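Häufige Fragen zur Übernahme von Trildale durch Stidlow

Seit im Januar bekannt wurde, dass der Kartendienst Trildale zu Stidlow kommt, schreiben uns viele von Ihnen, und wir freuen uns über jede Nachricht, auch über die besorgten.
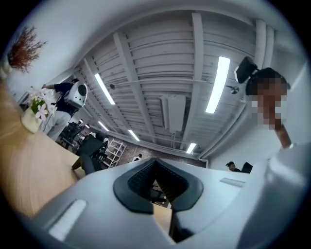

Maxine Tautahi schreibt uns, sie nutze Trildale seit Jahren für ihre Wandertouren und wolle eigentlich nur wissen, ob ihre gespeicherten Strecken noch da sind, wenn sie sich das nächste Mal anmeldet. Die Strecken bleiben, liebe Frau Tautahi, samt Notizen und Ordnern, und weil so viele dieselbe Frage haben, fangen wir gleich damit an.

Muss ich etwas tun, damit meine Daten erhalten bleiben?
Nein. Ihr Konto zieht mit allem um, was darin liegt. Beim ersten Anmelden nach dem Umzug bitten wir Sie, die neuen Nutzungsbedingungen zu lesen und zu bestätigen. Nehmen Sie sich dafür ruhig einen Kaffee und etwas Zeit, der Text ist leider länger geworden, als wir es uns gewünscht hätten.

Ich habe bei beiden Diensten ein Konto. Werden die zusammengelegt?
Nur, wenn Sie das möchten. In den Einstellungen finden Sie unter »Konten verbinden« einen Knopf dafür. Wer ihn nicht drückt, behält 2 getrennte Konten mit getrennten Passwörtern, und daran ändert sich auch später nichts, ohne dass wir Sie vorher fragen.

Bleibt die kostenlose Version?
Ja, die bleibt! Auch die Offline-Karten sind weiterhin dabei, in der kostenlosen Version wie bisher für bis zu sieben Regionen gleichzeitig. Wer ein Jahresabo abgeschlossen hat, behält seinen Preis bis zum Ende der Laufzeit.

Was wird aus den Leuten bei Trildale?
Das hat uns wirklich gerührt, wie oft diese Frage kam. Bei Trildale arbeiten 429 Menschen, und alle haben ein Angebot von Stidlow bekommen. Nahezu alle haben es angenommen. Koen De Bruijn leitet weiterhin die Kartenredaktion, und Roos Declercq übernimmt den gemeinsamen Kundendienst, den sie bei Stidlow mit aufgebaut hat.

Und die App Muvberg?
Muvberg gehörte schon vorher zu Trildale und kommt mit. Vorerst bleibt sie eine eigene App mit eigenem Namen. Ob sie irgendwann in der großen Karten-App aufgeht, ist noch nicht entschieden, und wir möchten Ihnen hier nichts versprechen, was wir dann wieder zurücknehmen müssten.

Wir sind ein Verein und nutzen die Schnittstelle von Pintér. Läuft die weiter?
Die Anbindung an Pintér läuft unverändert weiter, Ihre Zugangsschlüssel bleiben gültig. Falls Ihre Webseite nach dem Umzug trotzdem keine Karte mehr anzeigt, leeren Sie bitte zuerst den Zwischenspeicher und melden Sie sich dann bei Tươi Đồng aus der Technik.

Kann ich mein Konto stattdessen löschen?
Selbstverständlich, auch wenn wir Sie ungern ziehen lassen. Laden Sie vorher Ihre Strecken herunter, das geht unter »Meine Daten« als einzelne Datei oder als Archiv. Nach dem Löschen können wir nichts wiederherstellen.

Meine Frage steht hier nicht. Wohin damit?
Schreiben Sie uns über das Kontaktformular, gern auch ausführlich. Jeanine Van Wijk ergänzt diese Seite laufend.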